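Tuesday, March 9, 2021

**Project report: a table-clearing arm built in the Feyisa shared workshop**

Submitted by Eldana Zeleke, Daichi Minami and Zinash Wolde
Supervisor: Golshifteh Ranjbar

## 1. Purpose of the project

The project set out to assemble a single robot arm in a shared workshop and to programme it to lift light tableware from a table and place it in a rack. The group was required to work within the ordinary opening hours of the Feyisa workshop in Urkville and to use tools available to all members. No part was to be machined elsewhere.

An earlier group had attempted a similar task with cups. Their report recommended starting with flat items, which are harder to grip but do not roll. The present group accepted this recommendation and confined the work to plates.

## 2. Equipment

The arm was bought second-hand and arrived without its controller. A replacement controller was obtained from Cirnar and fitted in December. The cable supplied with it was too short to reach the wrist when the arm was fully extended, and a longer one was made up on the bench by Daichi Minami. It was tied along the upper arm at intervals and left slack at the elbow.

The gripper has two fingers which open and close together. A small camera is mounted at the wrist and faces the same way as the fingers, so that it moves with them. The group considered a fixed camera on a post beside the table. This was rejected after a short trial in which the forearm repeatedly blocked the view of the plate at the point of gripping.

Total spending on parts, excluding the arm itself, was £239. The receipts are held by the supervisor.

## 3. Software

The control program was written by Zinash Wolde and given the name Wullulico. It carries out the following steps:

1. Move the wrist to a viewing position over the table.
2. Find the outline of the plate and estimate its centre.
3. Choose the point on the rim nearest to the base of the arm.
4. Lower the open gripper so that one finger passes outside the rim.
5. Close, lift and move to the rack.

The outline is found by colour. This is a simple method and depends on there being a clear difference between the plate and the table. White plates were tried first and gave poor results under the workshop lamps, where the brighter parts of the table were often taken for part of the plate. Coloured plates were used from then on.

Shadows proved to be the second difficulty. A plate stands slightly proud of the table, and its shadow was at first included in the outline, which moved the estimated centre towards the dark side. Eldana Zeleke corrected this by raising the brightness threshold and by fitting a circle to the remaining points. The correction assumes a round plate and would not serve for any other shape.

## 4. Method of testing

Each test began with one plate on a cleared table and the gripper open. The plate was moved by hand between attempts so that the arm did not simply repeat a stored movement. An attempt was counted as successful when the plate stood in the rack unaided.

Tsehay Araya, who supervises the workshop floor, reviewed the arrangement before the first powered test. She asked for the emergency stop to be moved to the front of the bench and for the arm's speed to be limited while other members were present. Both changes were made the same day.

## 5. Results

The final series consisted of 13 attempts, of which 10 were successful. In two of the failures the lower finger met the table before the gripper had closed. In the remaining case the plate was lifted but turned in the grip and missed its slot.

The contact with the table is thought to come from a small error in the height of the wrist when the arm reaches to its left. The error grows with distance from the base. A table of corrections has been drafted but was not completed in time for the final series.

## 6. Further work

The group recommends that the height corrections be finished before any new item is attempted. Soft pads on the fingers should also be considered, as the present surfaces allow a smooth plate to turn. A group continuing the project should begin by repeating the viewing step with the plate placed off centre, to the upper left of the camera's view, and compare the estimated centre with one measured by hand.

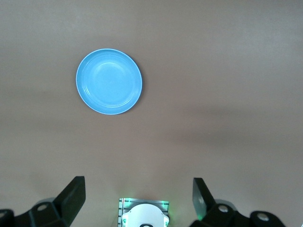
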